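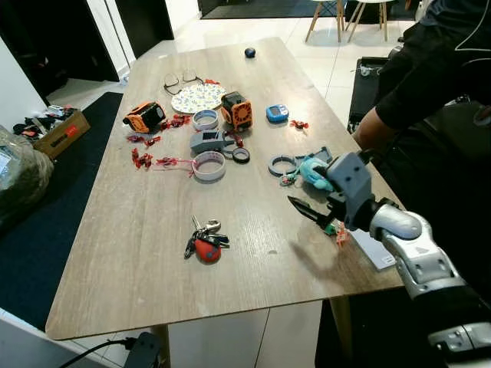
The Adau disc player claims to set itself up in 3 minutes. I wouldn't count on it. The first-run menu assumes you want streaming, hides the disc settings two levels down, and prints them in gray type so small that you'll want your eyeglasses on, not folded up behind a plate like the pair on the table. Do the setup by hand and ignore the wizard.

## 4. Playing your DVDs and Blu-rays

1. Connect the player to the TV and turn both on. When the wizard appears, press **Back** twice.
2. Open **Settings > Disc > Region**. Check that the region matches your discs. The menu says "Auto," but Auto did nothing for the imported movies Florin Bucur tried.
3. Set **Picture** to **Source**. The "Cinema Plus" mode smooths motion until a feature film looks like a soap opera.

**Note:** The region can be changed only 3 times. After that it locks.

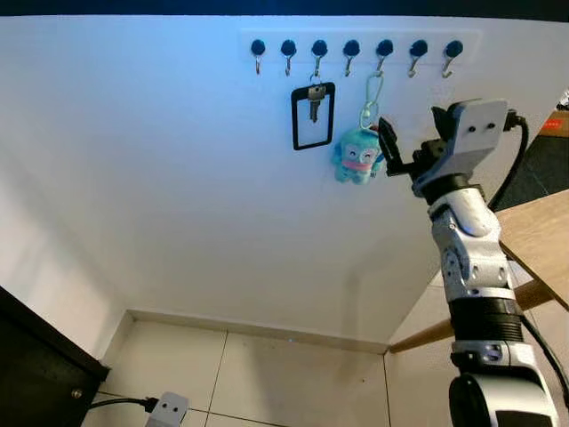
4. Turn off **Resume Everywhere**. It's supposed to remember your place in each movie. With box sets it mixes up the discs and drops you into the wrong film.
5. Load a disc and wait for its own menu. If error 146 shows up, eject, wipe the disc from the center out, and try again. Error 1817 means a region mismatch, whatever the on-screen help says.

**Caution:** Don't install an update while a disc is in the tray. The box says this is safe - Han-gyeol Yang's player held on to a rental all of Saturday.

Subtitles are in section 5, along with what "Enhanced Captions" does and doesn't do.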